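**Warnero moves Esargate shared kitchen to open tabletop storage**

Warnero has changed how small kitchen items are stored at its Esargate residence, replacing closed drawers in the shared kitchen with mugs and baskets kept on the table. The change took effect in December and applies to all 5 floors of the building.

Under the old layout, each floor had one drawer unit for cutlery, sticks, stirrers and opened dry food. An inventory carried out before the change listed 146 loose items across the building, including 30 forks with no assigned place. Items that could not be matched to a kitchen were boxed and sent to the firm's store at Plalusitz.

The new layout sets two types of container. Mugs hold long, narrow items such as forks and sticks. Baskets with perforated sides hold bagged food and larger utensils. Lids are not used. Bags are to be stored upright with the printed side facing out, so that the contents can be read from the doorway.

"The drawers were full and most of what was in them was in the wrong drawer," said Delia Godoy, who manages the residence for Warnero. "Residents asked for storage they could see into. We tested it on one floor and then extended it."

The test ran for 13 weeks in the third-floor kitchen, known to residents as Lò. Hưng Diệp, who lives on that floor, said the table is more crowded than before but that he spends less time looking for things. He has asked for a second basket – the first is used mostly for food.

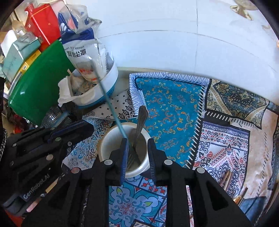 *A mug holding a fork and a long teal stick, with a food bag upright in the blue and white basket.*

Warnero said the drawer units will stay in place for pans and baking trays. Placement of forks, with the handle up or the tines up, is left to each floor. Requests for extra baskets can be made at the front desk until 6 p.m.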